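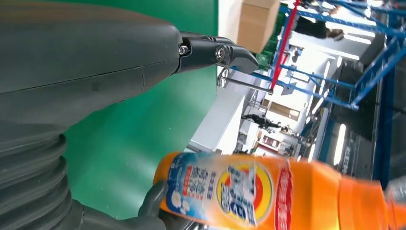 *The black two-fingered view from the wrist: a jointed fingertip above, another against the base of an orange detergent bottle.*

Verena Marti keeps her grocery shelf at the far end of the Faddale workshop, and she is rather fond of it. There are soap bottles, tea tins, a bag of rice that has been taped up more than once, and every hand that comes through the door has to get past that shelf before she'll say a kind word about it.

In November she had 3 of them to compare. The Ustel is a plain parallel gripper, quick and cheap and a little stubborn. The Agbeko uses suction, and it was wonderful with boxes and hopeless with anything ribbed or curved. The Troltumell has jointed fingers, and it's the one she had been waiting all summer to get her own hands on (she admits she stayed until nearly midnight the day it came).

"A bottle is a nasty thing to pick up," she told me, pouring coffee with one eye on the monitor. "It rolls, it squashes, and the label is slicker than the plastic."

Over the month the team logged 3097 grasps, with 220 of them on detergent bottles alone. Marti reads the failures first – she has a folder of them, and she'll happily show you the whole thing if you have an afternoon to spare. The jointed fingers were slower than the Ustel by a good margin, but they let go by accident only 8 times on the bottles, and she thinks most of those came down to her own settings for grip force.

She still wants to try softer fingertips before she sends the loaners back. The rice, she says, is next.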